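Visit Report: Open Day at the Rultadton Residence

Prepared for the Housing and Aging Study Group

Members of the study group attended the March open day at the Rultadton Residence, a supported living community for older adults operated by the Odier Foundation. The purpose of the visit was to learn how the residence plans its meals, staffs its evenings and handles the first weeks after a new resident moves in. The group is preparing recommendations for a similar project on the former Gumetti mill property and had asked to see an established program at work.

Visitors were received at 9 a.m. in the main hall, where the director's office gave an opening presentation. The residence opened as a county boarding house and was converted in stages. The foundation purchased it together with the orchard behind it, and the orchard is still harvested each fall. Residents may take part in the picking, and the fruit goes to the kitchen or to the parish market. The waiting list is reviewed every quarter. Applicants from the immediate district are considered first, a policy that drew several questions from the floor. The foundation replied that it had looked at a county-wide list and had found that residents placed far from their former neighborhoods received fewer visitors during their first year.

The second session dealt with the moving-in period. Each new resident is assigned 2 members of staff, one from the day team and one from the evening team, who remain the main points of contact for 6 weeks. Families receive a written schedule and are asked to keep to it as far as possible. Staff stressed that the schedule covers small matters, such as where mail is collected and how to change a meal order, as these were the subjects most often raised in the exit interviews held with families. The study group received a copy of the schedule and considers it suitable for adaptation.

A discussion of room planning followed. The foundation allows residents to choose their bedding and table linens from a standard list, and doors and handles are selected with weak grip and poor eyesight in mind.
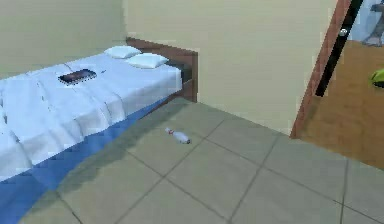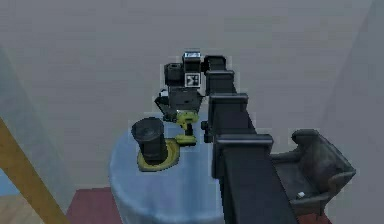
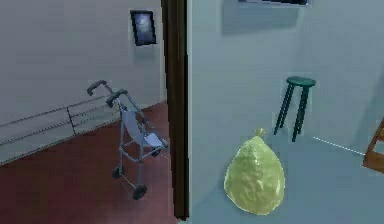
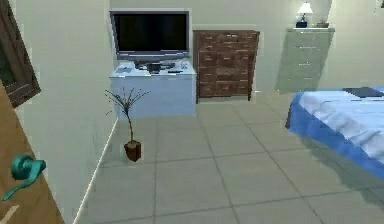 Lunch was served in the dining hall at noon. The kitchen is run under contract by D'Amico, a catering firm that also supplies two schools in the district. The contract requires a hot midday meal every day of the year, a lighter evening meal, and a choice of soup at both. Menus rotate on a five-week cycle. Residents vote on two dishes to be dropped and two to be added each season, and the results are posted near the serving counter. Visitors were offered the regular menu of the day, a barley soup followed by baked chicken or a bean casserole. The chicken was well prepared. The casserole was somewhat dry, and the firm's representative noted the comment.

The caterer explained that its largest difficulty is the evening meal. Many residents prefer to eat at 5 p.m., while those who attend outside activities return closer to seven. The present arrangement is a single long serving period with a reduced menu in the last half hour. A proposal for two separate sittings was tested the previous winter and withdrawn, as residents did not wish to be divided from their usual table companions.

The afternoon was given to finance and evening staffing. The foundation's annual giving campaign closed with 1,419 individual donors, and the stated goal for the coming campaign is up to 2,000. Gifts support the activities program and the minibus, while the operating budget is met from fees and county payments. Evening staffing is set by a fixed schedule, with a nurse on call after 9 p.m. Staff described the hour after supper as the busiest of the day for conversation and requests, and the foundation has moved one afternoon position into that period.

The visit ended with a walk through the orchard. Parking at the site is limited, and the study group's vehicles had to be left at the parish hall, a ten-minute walk uphill. Members who expect difficulty with the hill should request the minibus when registering for the fall open day.

The group will take up the moving-in schedule and the evening meal question at its next meeting. Copies of the foundation's fee table and sample menus are available from the study group office on request.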